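I have one question for the people running our county: when are you going to pick up the phone?

Back in December they shut the Paju Street clinic and told us all to use the Garnia app. My neighbor Efthymia Karras is a smart woman, and she spent an entire evening trying to get a blood pressure refill out of that thing. She never reached a human being.
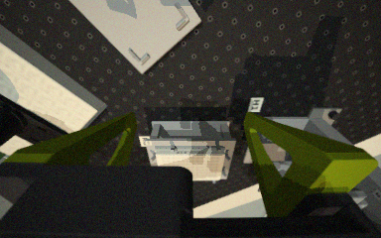
Commissioner Gus Whitfield says the app saves money, and maybe it does, on his spreadsheet. My complaint is what we got in return, and it's pretty thin. Look at the little tray with the open gray compartment, sitting there between two green fingers on a dark floor of pale rings. It's small and it's got nothing to do with a nurse, and I'd still trust it with my pills before I'd trust that login screen!

And don't tell me folks didn't speak up. We turned in 223 signatures (I carried the clipboard myself, in the rain) and got back a form letter. 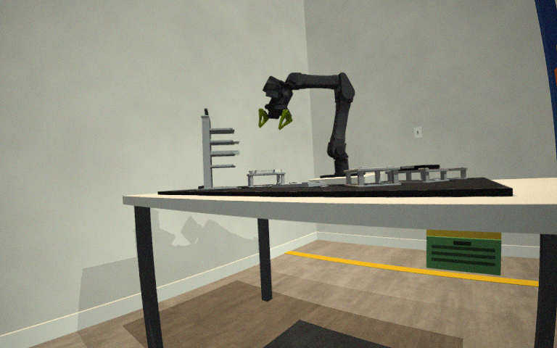

The letter thanked us for our "engagement." It also said the next review of rural services would come after the budget passes, so after the money's already spent. Great. Very helpful, Gus!
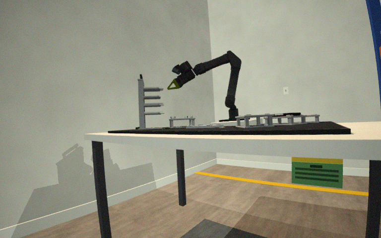 Leena Pesonen is running against him, and I went to hear her talk. She wants two nurses back on Paju Street and a phone line that somebody answers. I kept thinking about reach. That black arm on its platform stretches way out to the left from one short base, and our county can't stretch as far as the trailer park on Jalleck Road. So I'm voting for Leena, and I'll drive anybody who needs a ride.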